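From the hangar floor: what we've been up to since May

Hello again from Fahad Rana, back with my usual corner of the newsletter. I promised last time I'd write about spares, and a few of you have already emailed to remind me, so I'd better get on with it!

We look after turboprops, mostly for small regional operators, and the thing that eats our time (and theirs) is waiting for parts. An aircraft comes in for a planned check, we open up a panel, find a worn bracket or a tired seal, and then everybody stands about while the right bit makes its way across two countries. The repair itself might be an hour's work. The wait can be up to 25 days, and I've had some very long phone calls with owners during those days.

So we've changed how we stock the shelves. Wosia, who many of you will know from our propeller overhauls, now keep a pool of parts in our own stores at Barredo. There are 933 lines on the list at the moment, from wheel bearings and brake linings to fuel filters and all the little clips that seem to vanish the second you put them down. If we need one, we take it off the shelf, scan it and it's on the aircraft the same afternoon. You pay for it when it's fitted and not before.

Each part comes with its release certificate already scanned in, and you get a copy in your work pack along with the job cards. I know paperwork isn't the fun bit, but I've lost whole evenings chasing a missing form, so I'm very pleased about this one.

We've also had a good tidy and clean through the stores and offices while the new racking went in, doors and all.

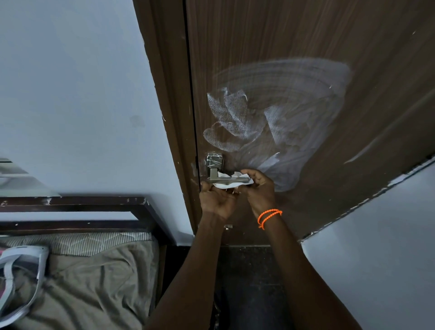
Booking your winter check

The winter slots are open now and they're going faster than I expected. If your aircraft is due its 700 hour inspection between now and spring, please send me your current hours and your last defect list as early as you can. With those two things I can go through the pool before you land and order anything odd that isn't in it.

A word on the Nenis line station too, as I keep being asked. Yes, it's still open for wheel changes, oil top-ups and battery swaps, and the team there can draw from the same parts pool. Bigger jobs still need to come to Barredo. Ring ahead if you're arriving after 6 pm, as the gate code changes in the evening.

Operators insured through Brarurance should bring their policy number along when they book in, it saves a second round of forms. Next time I'll be writing about corrosion checks on floats, so send me your questions, the muckier the better!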